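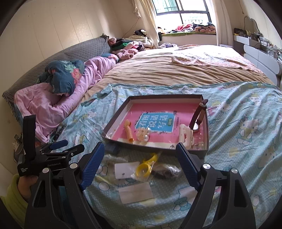 床上小物归盘：盒盖当托盘，手表和橙色弹簧玩具已在盘里，几样零碎摆在床单上

在自家床上给收纳机器人出一道题：小物归盘测试怎么做

文／Dzintra Toom　2024年9月17日

常有读者写信来问，机器现在到底能不能帮忙收拾屋子，能的话就想买一台，不能的话就再等等。这个问题我每次都回得很长，回完了又觉得没说到点子上，因为“收拾屋子”四个字里头装的事情实在太多了。把地扫干净是一回事，把衣服叠好是另一回事，而把散在床上的发圈、戒指、小剪刀、卡片一样一样捡回盒子里，又完全是另外一回事。前面两样各家厂商的演示视频里都有，最后这一样却很少见人拍，可家里有孩子的人都知道，晚上铺床之前，最磨人的偏偏就是它。

所以这篇不讲买哪台，只教您怎么自己出题。手边有机械臂的可以直接跑，只有手持夹爪的也能做，甚至什么都没有，拿一把厨房夹子夹着玩一遍，您对“机器能不能干”这件事的看法也会变得具体很多。我就是先拿夹子试的，试完以后对机器客气了不少。

一、先准备床和托盘

床单不用换，平时铺什么就用什么。花床单比素床单难，这一点请保留下来，别为了让机器好过就去找一块灰布垫着。印满卡通脸的床单上放一个颜色鲜艳的小东西，人一眼就能分开，识别程序却可能把印上去的蝴蝶结也当成一件要收的东西，夹爪郑重其事地伸下去，夹起一小撮床单来。这种场面您一定会碰上，碰上了就记一笔“误抓”，不要重来。

床上原本堆着的被子、毛绒玩具、换下来的衣服，也都不必搬走，往两边推一推，让出一块能干活的地方就行。真实的卧室就是这个样子的，在空房间里拿满分没有多大意思。

托盘用浅的硬纸盒盖最合适，边沿别太高，夹爪进去以后要有转身的余地。盒盖底下的床垫是软的，夹爪往下一压，整个盒盖会跟着歪，这也是题目的一部分。如果您想先做个简单版热热身，可以在盒盖下面垫一本大开本的硬皮书，等跑顺了再把书抽掉。盒盖里面垫不垫东西随意，垫了图案花哨的书皮或纸张，难度会再上一层，因为机器放下一件东西以后，回头还得认得出这件已经放好了。

二、挑东西

挑东西我有个习惯，就是去抽屉里抓一把，抓到什么是什么，再按下面几类补齐。每类有一两件就够了，多了您自己也会烦。

装在透明小袋里的东西。小袋子反光，又会皱，看上去的边缘和真正的边缘对不上。夹住袋口和夹住里面的东西，拎起来的姿势也完全两样。袋里装什么都行，首饰、发圈之类都好，带尖的请不要放。

平躺的卡片和纸片。这是两指夹爪的老冤家。纸贴着床单，指尖下不去，硬往下按，床单先鼓起来了。人的办法是用指甲挑一下边，或者推到床沿再捏，机器会不会想到推到床沿，很值得看一看。

会变形的玩具。塑料弹簧圈最好，夹住一头，另一头还赖在床上，提到半空忽然弹一下，收进托盘也未必肯老实待着。

手表。表盘硬，表带软，夹表盘容易打滑，夹表带又常常会挂在托盘的边沿上，半截在里面半截在外面。请用一块旧表，摔了不心疼的那种。

带一点点小东西的卡纸，比如还别在纸板上的耳钉。要看机器夹的是纸板还是上面那个小不点儿，夹后者往往会把它扯下来。

三、定规矩

规矩要在开始之前写下来，贴在看得见的地方，不然跑到一半您一定会心软。我自己用的是这样几条：

每件东西从离开床单到落进托盘，中间不许人碰，算一次“归盘”。
落进托盘但有一部分搭在边沿外面，记“半归盘”，另列一栏。
夹起来又掉回床上，可以再夹，前一次记“掉落”。
托盘被碰得挪了位置，照常继续，记下来就好。
有东西掉到床底下去了，先把机器停稳，人再去捡，捡回来放在原先的地方，记“离场”。

半归盘这一栏请千万留着。第一次做表的时候我嫌麻烦，把它并进了归盘里，结果成绩好看得不像话，手表那几行几乎全是搭在外面的，托盘一端起来就要掉。

四、开始跑

把东西随手撒在床单上，撒完不要调整。拍一张俯视的照片留底，再让机器动手，用手持夹爪的话就是您自己动手。手持的时候请尽量只靠夹爪看得到的画面来判断，别歪过头去偷看，也别用另一只手帮忙按床单，这两件事做起来都比听上去难，尤其是按床单，手会自己伸过去。

夹的顺序不做规定。有意思的地方常常就在顺序里：人会先拿压在上面的，再拿底下的，机器却可能从最容易认的那件开始，把底下那件扯出来，连带着上面的滚到枕头边上去。您要是有耐心，就把顺序也抄在表里，过几天翻出来看，会看出许多脾气来。

下夹的时候慢一点，指尖碰到床单就停，让夹爪合拢的过程去把东西带起来，别指望压得深就夹得牢。床垫会回弹，压得越深，松开时周围的东西动得越厉害。收尾放进托盘时也别从高处松手，弹簧圈和小袋子尤其会跳。

每跑完一轮，先填表再收拾。一轮的东西收完了，把托盘倒回床上，又是新的一轮，孩子们特别喜欢负责倒这一下，您可以把这个差事让给他们，但请等机器停下来、手臂收好以后再叫人过来。

五、我们自己的成绩

七月里我和同事Arūnas Rätsep借着假期把这套题认真做了一遍，用的是一台Dero的桌面机械臂，上面跑的是Humix的抓取程序，没有做过专门的训练。前后一共下夹946次，其中448次算归盘，还不到一半。最久的一轮用了71分钟，Arūnas在旁边把一本小说看完了大半，而同样一床东西，他女儿是一边讲学校里的事一边收完的，讲得比收得久。

失败最多的是卡片，其次是透明袋子。卡片的失败很安静，夹爪合上，抬起来，里面什么都没有，机器却以为自己夹到了，一本正经地走到托盘上方松开手指，再回来夹下一件。这种空跑在表里要单独标出来，它花的时间最多，又最容易被漏记。弹簧圈倒比我们想的好，夹哪儿都夹得住，麻烦全在放下去以后。

这些数字只说明那一台机器在那一张床上的表现，换一条床单大概就不是这样了，您家的结果请以您家的表为准。

六、那么，现在能干了吗

按我的尺子，能干一部分。单独放着的、有点厚度的、不反光的东西，交给机器收，您在隔壁晾衣服，回来大致能看到它们在托盘里。薄的、软的、装在袋里的，目前还得有人在旁边。至于这些东西收进托盘以后，哪样该进首饰盒，哪样该回书包，哪样其实早就该扔，这一层我还没有出题，Arūnas说他想试，我让他先把家里的抽屉理出个章法来再说。

如果您决定动手，建议第一次只跑一轮，跑完别急着下结论，把表放着，隔一天再跑一轮。头一天的成绩总带着一点新鲜劲儿，我自己会在下夹前屏住呼吸，第二天就不会了。填好的表欢迎寄给我们，字写得潦草也没关系，记得注明床单是什么花色。

相关文章

叠毛巾为什么比叠衬衫容易：给家用机械臂排课
Raudsepp夹爪指垫更换步骤
洗碗机能不能让机器来装：Ralurach厨房试跑记录
给袜子配对，先从同色的开始
读者来信：我家的扫地机又把充电线吃了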